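Urkura Table Cover – Heavy Matte, Brown

Stock: in at Sudville and Costigan. Nollthorpe gets theirs in March.

Sold by the running foot off the roll, or in 3 cut sizes. Width is 60 inches on the roll, 80 on the wide roll. Wide roll is special order, call first.

What it is

A thick matte cover for work tables, craft tables, kitchen tables, whatever you've got. Lays flat, stays put, wipes down. No shine, so you don't get the overhead light bouncing back at you all evening. We've carried the Urkura line for years and the brown outsells everything else by a mile. Gray is fine. The cream one shows every coffee ring, don't say we didn't warn you.

Good for: big shared tables, old tables with bad tops, rental places, sewing, potting plants, packing orders. Not for outdoors. Sun will fade it and the back gets sticky in heat.

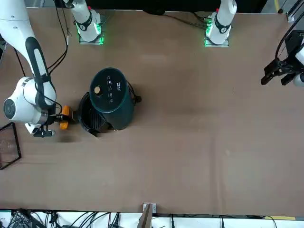

Brown surface, large table.

Sizes and price

Small cut, 60 x 30 – fits most desks
Medium cut, 60 x 48
Large cut, 60 x 95 – the one for dining tables, allow for overhang
Off the roll – priced at the counter, one foot minimum

Cut pieces are $60 for the small and $95 for the large. Medium falls in between, ask, price changes with the roll. No returns on anything cut off the roll. Cut sizes can come back if still in the sleeve.

Measuring

Measure the table, not the old cover. Old covers shrink and people come back mad. Write down length and width and also how much drop you want on each side. If you want no drop at all, cut flush, tell us and we'll leave you a little extra to trim at home. Tables are never square. Never ever.

Round tables – buy the square that covers it and trim. We don't cut circles anymore, the blade wanders and nobody's happy.

Putting it down

Unroll it the night before. It'll have a curl from the sleeve and the curl fights you. Lay it face down on a clean floor, put some books on the corners, go to bed. If your in a hurry a hair dryer on low helps with the ends, keep it moving.

Clean the table first. Crumbs telegraph right through, you'll feel every one.

Start from one short end and smooth toward the other. Flat hand. Don't pull. If it goes crooked, lift the whole thing and start over, don't try to drag it straight. Double-sided tape at the corners is optional and most people skip it. Don't use glue. Please. We get a call every month about glue.

Trimming – sharp utility knife, fresh blade, metal ruler. Two light passes beat one hard one. Scissors work but leave a wavy edge.

Heat and spills

Warm plates OK. Hot pans no. Anything straight off a burner or out of the oven needs a trivet under it, same with irons and glue guns.
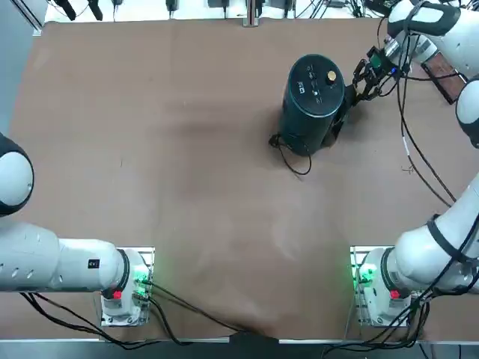

For everyday mess use dish soap and a damp rag. Dried paint usually lifts with a fingernail once it's cured. Permanent marker, try rubbing alcohol on a corner first, it can leave a pale spot. No bleach, no scouring pads. Wax polish makes it slippery and ruins the matte so don't.

Dents from table legs or clamps mostly come out by themselves over a day or two. Knife cuts don't. Use a cutting board.

Common ones

Smell? A bit, when new. Gone in a few days with a window open.

Can I seam two pieces? Yes, but crumbs get in the join. Wide roll is better if the table's over 60 across.

Reversible? No. Back is fuzzy.

Samples? Yes, free, small square, pick up at either counter. We'll mail one if you send a stamped envelope.

Ordering

Call ahead for the wide roll. Cutting stops half an hour before close so dont show up at the last minute with a long list. Bring measurements. Costigan has parking in back, Sudville is street only.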